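Ivuvel publishes results of its household chores trial: the robot helps, but it is not ready to be left alone

Press information
March
For immediate use

Ivuvel, a maker of software for service robots, today publishes the results of its first long trial with household and shop-floor chores. The company wanted to answer a simple question which customers ask at almost every meeting: can a machine do this work yet? The answer of the trial is "some of it, slowly, and with a person in the same room".

The trial ran over 22 working days in two places. The first was a furnished test flat in the company's own building. The second was the back room of Araújo, a family shop which sells kitchen goods and table linen. In total, 1000 attempts at chores were recorded. Of these, 700 were finished without any help from a person. In the other attempts, a member of the team had to stop the robot, move an object, or complete the chore by hand.

The robot used in the trial is called Vullov. It has a hand with a thumb and four fingers, and a small camera sits close to the hand, so that the software can see what the fingers are doing at the moment of contact. The chores were chosen by people who do them every day. They included clearing a table, putting things into a bag, folding cloths, wiping a surface and filling a shelf.

"We have asked the shop staff to write the list, and we have not changed it," said Raíssa Leite, head of trials at Ivuvel. "If we choose the chores ourselves, we choose the ones that the robot likes. For this reason the list was sometimes not comfortable for us." 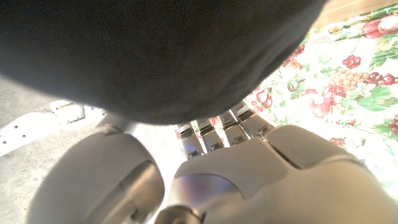 The best results came from objects which are stiff and keep their form. Cups, boxes and jars were taken from the table and put on the shelf with few mistakes. Wiping a flat surface was also reliable, although a person does it in much less time. The weakest results came from soft things. Cloths were often folded with one corner inside, and bags closed themselves while the robot was trying to put something in.

Large and dark objects were a separate difficulty. When such an object comes near to the hand, it can fill a big part of what the camera sees, and the software then has little information about what is behind it. The team improved this during the trial by teaching the robot to look at the table once more before it closes the fingers. This costs time, but it reduced the number of stops.

Patterned tablecloths also gave more work than expected. In the first days, the robot tried several times to pick up a printed motif as if it was a real object. Anselmo Paiva, who leads the software group, said that the error is now rare, but it has not disappeared.

"A child understands at once that a printed apple cannot be lifted," he said. "Our system has to learn it again for every new cloth, and I would like to be open about that."

Speed remains the main limit. Clearing a table for two persons takes a member of the shop staff a short moment between other tasks. The robot needs several minutes, and it must have free space around it. Ivuvel therefore does not recommend that the present version is used in a home without supervision, and it will not be offered for sale to private households this year.

For shops the situation is a little different. Araújo has agreed to continue with shelf filling in the hours before opening, when no customers are present. Mirela Magalhães, who manages the shop, said that her staff were polite but doubtful at the beginning, and that they are still doubtful about the folding.

"For the jars I would keep it tomorrow," she said. "For the tablecloths I prefer my own hands, because a customer sees a bad fold from the door."

The next part of the work will be done together with Gamar, a company which designs equipment for small shops. It will look at soft objects only: bags, cloths and clothes. Ozan Bayram of Gamar will prepare the new test tables, and the full list of chores will be published before the work begins, so that other groups can compare their own results.

A report with all the attempts, including the failed ones, is available in English from the Ivuvel press office.

About Ivuvel
Ivuvel develops software which helps service robots to handle everyday objects. It works with shops, laundries and care homes.

Press contact
Paula Voicu, Ivuvel press office
Visits to the test flat are possible for journalists by appointment.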